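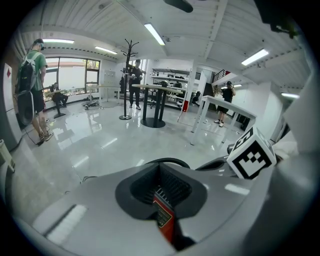 Chapter 5
Household Work and the Measurement of Time

Paid employment accounts for only part of the work performed in any society. Cooking, cleaning, and the care of children leave few records, and early surveys often omitted them.

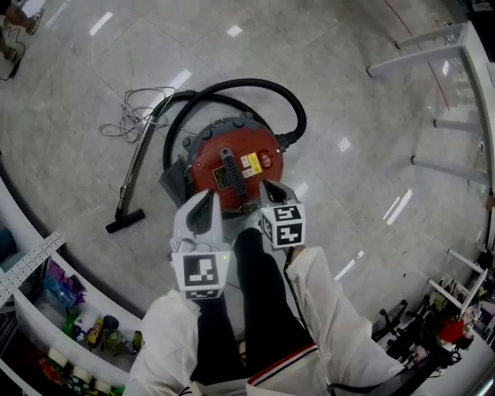

In the town of Tromstead, Siebe Claeys asked 70 households to keep time diaries for 17 days in August. This chapter examines the diaries in 3 sections, beginning with the question of what should be counted as work.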